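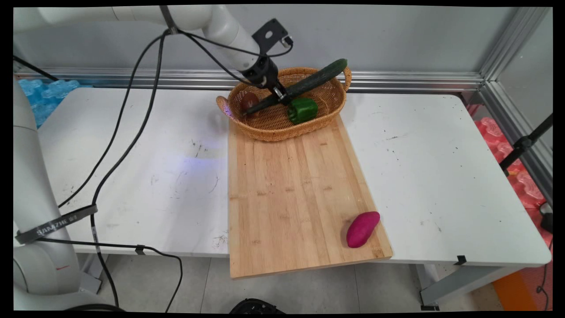 Fig. 28. Gripper closed on a cucumber over the basket.

Section 36: Grip fault 413 (item held, arm will not release)

Long, smooth vegetables are some of the most rewarding things you can teach the Weteleck arm to handle, and they are also where most people meet fault 413 for the first time. The arm stops with its fingers shut on the item and the status lamp flashes. Don't worry - it is one of the easier faults to clear, and you will learn a lot about your grip settings on the way.

CAUTION: The arm can still move while 413 is showing. Keep hands, sleeves and hair out of the basket until step 3 is done.

1. Press Pause on the handset. Do not use Resume.
2. Look along the arm and check that no cable is pulled tight or trapped under the item.
3. Press the stop button on the base. The joints lock and the fingers keep their grip.
4. Support the item from below with one hand. It will drop when the fingers open.
5. Turn the release key on the handset to OPEN and lift the item clear.
6. Wipe both fingertips with a dry cloth.
7. Reset the stop button and run Home. The arm may take up to 2 minutes to settle.

Note: If the item was held at a slant, one end may have touched the basket rim and set off the fault. Move the pick point nearer the middle and try again at low speed. It is a lovely thing to watch when it comes right!

Note: Handsets supplied before September have no release key. Hold Pause and Home together instead.

CAUTION: Never pull an item out of closed fingers. Parvaneh Nazari at our Stidstead workshop has repaired plenty of bent fingertips, and this is how nearly all of them got that way.

If 413 comes back straight after Home, switch off at the wall and go to Section 37, Finger alignment.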